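Work and Automation, Week 6: Who Moves the Bins?
Handout for the Tarkley evening section

Okay, so last week we stopped right when things got good, at the question of what a "small" job is. I promised you the bin case, so let's go! 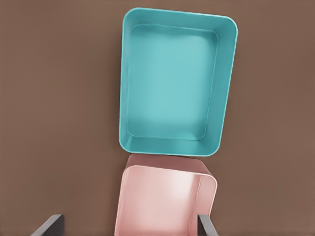

The site is Flillembridge, a parts warehouse where I spent most of May with a notebook and very sore feet. Zekummont put in the arms there, after trying the job out in simulation first. The job sounds like nothing: pick up a plastic bin, set it where it belongs, do it again. On a normal shift the packing line went through 700 bins, and people carried nearly all of them by hand.

So what changed? The lifting went away, and almost everyone I talked to was happy about that (me too, I tried it for a morning). But the walk to the bin rack went with it. That walk was where new hires asked their dumb questions and where people traded shifts — none of it written in any job description. After the arms came in, the packers stayed at their stations and the talking moved to break, when half of them wanted to look at their phones.

There's also a new task, which the crew calls "babysitting." Somebody watches the arms, clears a stuck bin and restarts the cell. It pays the same as packing. Should it? The packers were split, and I go back and forth on it myself.

For next time, read the Tamihana chapter, the part on pace — you can skip the tables. Then write 300 words on one task at a job you've had that a machine could take over. Tell me what else happened while you were doing it, who you talked to, what you noticed. Please don't go past 505 words, I do read every one of these!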